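The left arm had started flinching, and I was thrilled.

I know how that sounds. But I had been at Dadby for eleven weeks, sorting and tagging and pushing bins, and every one of those weeks I had found a reason to walk past the folding cell. Two arms, one rail, one wooden table. Fitriani Siregar looked after it. She had looked after it since it came to Dretville in a crate, and she did it with a roll of tools that fit under one arm and a notebook nobody else was allowed to write in.

"Wuisan," she said, sticking her head around the end of the sorting line. "You've got small hands?"

"Medium," I said.

"Medium's fine. Come on."

So that's how I got in. Medium hands and the fact that Haziq was out with his back.

She had the cell stopped when we got there, key out, key in her pocket. She made me look at the key in her pocket. Then she made me put my own padlock on the switch, a brand-new padlock, still greasy from the package, and I can't tell you how good that felt! My padlock. On the Entili. (That's what the cell was called, Entili 53, and no, I never met the first fifty-two.)

"Tell me what you've noticed," she said. "I know you've been staring at it."

I had, too. I told her that the left arm was fine down low and fine in the middle, but when it reached for the far corner of the table it gave a little hitch, right at the end, like somebody remembering they'd left the stove on. Then it would come down a finger's width to one side and grab a bunch of cloth when it wanted an edge.

Fitriani wrote that down. She wrote down the stove.

"Log says the same thing, with less cooking," she said. "Fault 956. Following error, wrist. It thinks it's being pulled on."

"Is it?"

"Move it and find out."

With the power off you could move the arm yourself, if you held it up properly with one hand under the upper link. It was heavier than it looked. I walked it out over the table as if I was teaching it to dance, and about where the far corner began I felt it – a tiny tug backward. I let go an inch and felt it again. The cable! The cable that ran up the outside of the white links had been clipped too short at the elbow, and every time the wrist turned over to reach, it ran out of slack.

"There," I said. "There, there, there."

"Once is enough," Fitriani said, but she was grinning.

We took off two clips and moved one. She held the light while I did the screws, which were about the size of rice grains, and I dropped only one, and we found it. Then she had me make the loop at the elbow bigger. Bigger again. It stuck out to the side like a handle on a jug and I thought it looked sloppy, and she said a cable that looks neat with the arm parked is a cable that's about to be in trouble.

After that came the wiping down, and the checking of every screw on the gripper with the little torque driver that clicks. I love that click. I'd have done all of them twice.

"Now we zero the wrist," she said, "and then you pick a shirt."

I picked blue. It was on top of the reject bin, a soft old thing with families' names running slantwise down the back, from some fund-raiser or reunion, and I laid it out with the names up. Locks off, key in, gate shut. She let me press the button. The arm swung up with its big silly loop trailing behind, went out over the shirt, and came down by the collar without a hitch in it.
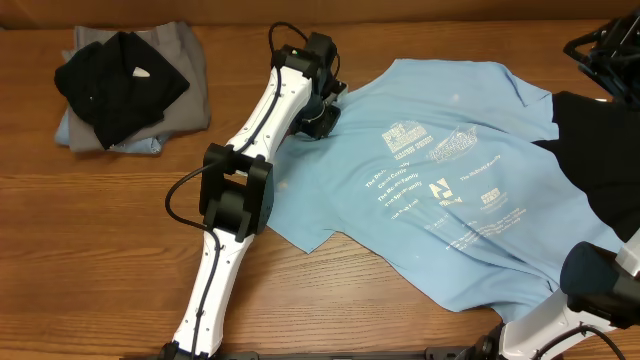
## The Far End

It closed, it lifted, and the collar came up in a fistful.

"Oh," I said.

"What did you expect?"

"I expected it to work. We fixed it."

"We fixed the cable." Fitriani stopped the cell and pulled a stool over with her foot. "For a month it's been missing to one side. So what do you think somebody did about that?"

I thought about it. I looked at the table, the rail, the arms hanging there. Then I thought about Haziq, who is a kind man and in a hurry.

"Somebody told it to aim to the other side," I said.

She opened the notebook and turned it around to show me. It wasn't in there. Then she opened the cell's own settings on the panel, and it was in there, an offset on the left gripper, put in on a night shift and never mentioned to a soul. With a tight cable it had just about worked. With a good cable it sent the arm past the edge of anything you put in front of it.

I said a word about Haziq and she shook her head.

"He kept it running with a full floor of laundry behind him. I'd have liked a note, that's all." She wrote the number in her book before she cleared it. "You write down the old value first. Always. Even when it's wrong. Say it."

"Even when it's wrong."

"Good. Now the ugly part."

The ugly part was teaching the points again. There's a metal pin for it, with a sharp end, and you hold it in the gripper and creep the arm down until the point stands over a mark on the table. You do one mark, then the next, then the other arm has to come to the same marks, so that the left hand and the right hand agree about where the world is. Creep, look, creep, look. I had my chin practically on the wood. My neck hurt and I needed the bathroom and I would not have traded places with anyone in Dretville.

Around the fourth mark Dagný Stougaard came by from the office to ask when she could have her cell back, since there were hotel shirts backing up to the door.

"When they agree," Fitriani said.

"Who?"

"The hands."

Dagný looked at me. I nodded as if I'd been saying it for years. She went away and came back with two coffees, set them outside the gate, and didn't ask again.

We ran the blue shirt. I smoothed it flat, the arms came in from both ends, and this time they took the cloth where the cloth was. The sides went in. It got narrower and narrower until it was one long strip lying across the table, wrinkled as an old map, with a hand at each end and the little green light on.

"Don't cheer," Fitriani said. "It's not folded yet."

I cheered some. 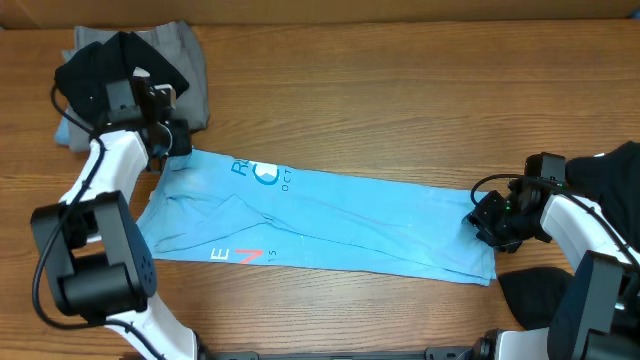
**SHORT STORIES**

The trouble with a fold like that is the last one, when the long strip has to become a short thing you could put in a drawer. One hand has to let go. The left let go fine. The right held on for half a second too long, and the strip skidded and went crooked.

I had really thought we were done! I said so. Fitriani drank her coffee through the gate.

"Which hand was it?" she said.

"The right."

"And which hand did we clean?"

Well. We had taken the left one down to its bones and given it a new loop and a wipe and a click for every screw, and we had patted the right one on the head. I put my padlock back on the switch before she could tell me to. She saw me do it and said nothing, and I've had actual certificates that meant less.

The right gripper was full of lint. You wouldn't believe how much. It had packed itself in behind the fingers in a gray felt, layer on layer, pressed as tight as a hat. I got it out with a wooden pick and tweezers and laid the pieces on a paper towel, and there were colors in it, thin red and yellow lines, all the towels and tablecloths that had been through since the last time someone had the fingers off. Fitriani checked her book. The interval was supposed to be 80 hours and it had gotten a lot longer than that.

"This one's mine," she said. "I skipped it. Write it down."

"In the book?"

She pushed the notebook across to me and a pen after it.

I wrote small. I wrote the cycle count off the panel, 3939 since the last service, and *lint behind R fingers, removed*, and *offset L cleared, old value on page before*, and *cable loop at L elbow made larger, leave it large*. I underlined leave it large. Then I worked the fingers open and shut by hand and they moved like nothing, like a drawer in an expensive kitchen.

It was late enough by then that the second shift had started singing, which they do. We had a little pile of finished things on the corner of the table, blue and gray at the bottom and black on top, left over from before the trouble, and I wanted very badly to put a blue one with them that I could call mine.

"Turn it over," said Fitriani. "Front side this time. It shouldn't care, so let's see if it cares."

I shook the shirt out and spread it, collar toward the corner. It wouldn't lie quite flat. I reached in to fix the sleeve and she said, leave it, customers don't fix the sleeve. So I left it bunched up there and shut the gate and stood back beside her.

"Go on," she said.

I pressed the button. The left arm leaned in to the edge, the right came around low with its fingers open, and I held my breath for both of them.

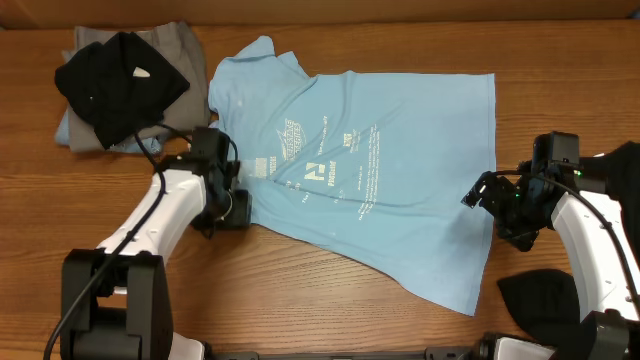 Jade Paquette

Jade Paquette writes stories about people and the equipment they get attached to. She spent four summers in a commercial laundry, most of them feeding sheets into an ironer named Biletti, after the man who sold it. Her story "Grease Points" appeared here last June, and she is at work on a longer piece about a bottling line and the two sisters who keep it going.

She would like it known that Aiman gets his shirt folded on the second try, that the loop at the elbow is still large, and that Haziq, once his back was better, read the page in the notebook, said "fair enough," and signed under it.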